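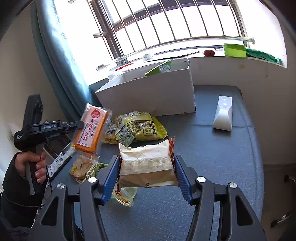
Snack Flavours and Where They Come From: my project report

When our tutor said we could pick any topic for the food and culture module, I knew straight away it had to be snacks. I eat far too many of them (my flatmates will back me up on this) and I'd always wondered why the same crisp brand sells completely different flavours once you cross a border. So that was my question: do people like a flavour because it tastes good, or because it reminds them of a dish they already know?

I started in March with a survey. I put it on our course page and on the noticeboard app for the Satholm halls, and I got 941 answers, which was wildly more than I'd hoped for! I'd made the mistake of leaving one question as an open text box, so I spent most of a fortnight reading things like "the spicy one in the purple bag" and trying to decide what to do with them. In the end I threw out 550 of the open answers for being too vague to sort. The tick-box questions were fine, so I kept those in full.

The most popular kind of flavour was what I called "dish flavours", meaning a snack named after a whole meal or a street food, like roast chicken or a curry. Plain salted came second. Sweet flavours did badly with people who'd grown up here and much better with people who'd moved here to study, and I wish I'd asked a follow-up question about that.

After that I did a blind tasting in the Urkevov building kitchen. I bought 3 kinds of savoury cracker from Kaewmanee, the grocery on the corner by the bus station, tipped them into plain bowls and asked people to guess the flavour. They were terrible at it! One person was completely sure the prawn one was cheese. But when I showed the same people the packets and let them try again, they said they could taste the prawn "really clearly", and a few scored it higher the second time. I found that bit brilliant.

I also wrote to Asumine, a small firm that makes seasoning powders, and they sent me a very kind email back. They said a dish flavour usually copies the smell of the dish first, and the salt and sweetness get adjusted for each country afterwards.

There are problems with my work. Nearly everyone I asked was a student, the tasting group was mostly my friends, and I didn't give them water between bowls until halfway through. I'd also change the order of the bowls for each person.

The word limit is 3000 so I've put the full tables in the appendix, along with the survey questions and the email from Asumine.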